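An Afternoon in the Kitchen That Isn't There

Povow opens its doors once a year, and on March 3, 2019 the queue ran down the stairs and out past the bike racks. I had come expecting machines on plinths and a man with a microphone. What I got was a long, low-ceilinged workshop full of screens, and on nearly every screen the same kitchen, tackled from a slightly different angle by a robot arm that exists only as numbers.

The kitchen is a simulation. It was put together with Plosix, the in-house package the team uses to build rooms, fill them with clutter and let a virtual arm loose in them. The idea is simple enough to explain to a child, and several children were having it explained to them when I arrived. You want a robot that can clear a worktop. Real robots are slow, real plates break, and real rooms need tidying after every attempt. So you do the early practice in a room where a plate can be dropped all night long and be back in its place by the next go.

How many goes? A board by the door gave the figure for the week: 2,405 attempts, across 88 different arrangements of objects. I watched the first few from behind a family of five and was hooked well before I got to the front.
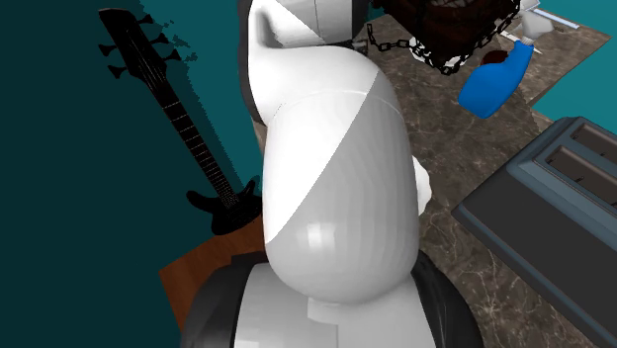
Clutter is the whole point of the exercise, and the team takes real pleasure in it. A robot that only ever meets one cup on a bare table learns very little about the way people live. The people who build these rooms go looking for awkward things: shapes that hide behind other shapes, surfaces with a busy pattern, hard shadows that slice a plain object in two. On the screen nearest the door the arm itself blocked much of the view, with a blue spray bottle tilted at an angle to the right of it and a black bass guitar standing at a slant on the left. I asked what a guitar was doing in a kitchen. "What's anything doing in a kitchen?" came the reply, and the woman who gave it went off to rescue a toddler from a keyboard.

She had a point. My own kitchen contains a bicycle pump and a box of Christmas cards.

The visit was laid out in three stops, though most people drifted between them as they liked. At the first you could choose a room and watch the arm work through its routine. At the second, run by a small firm called Weidemann that makes training software, you could try steering a gripper yourself. I can report that it is terribly hard! You think you are being delicate, and the fingers sail straight past the thing you want, or come down a thumb's width short. Depth is the trouble. On a flat screen, near and far collapse into each other, and a ball in front of a plate looks very much like a ball on a plate. The engineers told me that machines are caught out by much the same thing, which cheered me up no end.

There was a tally for the public as well. By the time I sat down, visitors had made 694 tries between them, and the leader was a girl of nine or ten who did everything with her tongue sticking out. I did not trouble the scoreboard.
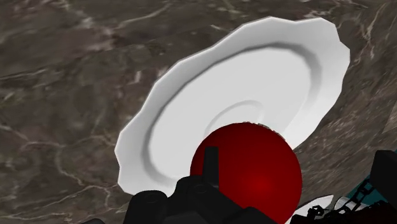
Close quarters: the black gripper, a glossy red sphere and a scalloped plate on the marble worktop.

What struck me, sitting there with a borrowed controller, was how much thought goes into things I would never have noticed. Somebody had to choose the rim of the plate. Somebody had to decide how a shiny surface catches the light, how heavy it should feel to the arm, and what happens when two objects touch. Get the weight wrong and the robot learns a habit that will do it no good in a real room. One engineer spent ten happy minutes telling me about friction - I followed perhaps half of it, and would gladly have stayed for more.

The third stop was the quietest and, for me, the best. Fasuseck is the name of the project that tries to carry all this practice over into the physical world, and its corner had two desks, a kettle and a wall of printed charts. The team spoke frankly about how far there is to go. A routine that runs beautifully in simulation can fall apart over a small change in the light. So they vary the light. They vary the wall colours and the stone, they move the bottle, they tip it over, and they start again. A new batch of 1,038 rooms is planned for April, and they talked about it the way other people talk about holidays.

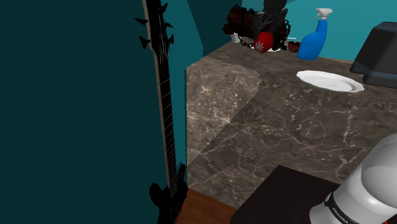 A wider view of the simulated kitchen, with the spray bottle upright by the plate and the Franka arm at lower right.

I asked whether it ever got dull, looking at the same worktop day after day. The man at the kettle looked a bit hurt. Every room is different, he said, and he took me back to the screens to prove it, pointing out where the shadow fell across the front of the counter and how the pale veins in the stone might be mistaken for the edge of something. After a while I began to see it his way. I caught myself leaning in towards the screen, willing the arm on.

By late afternoon the biscuits had gone and the queue for the steering game was longer than ever. The girl with her tongue out was still top. Povow says it will open again next year, with more seats and a second gripper for visitors to try. Entry is free, children are welcome, and if you want a turn at the controls, go early.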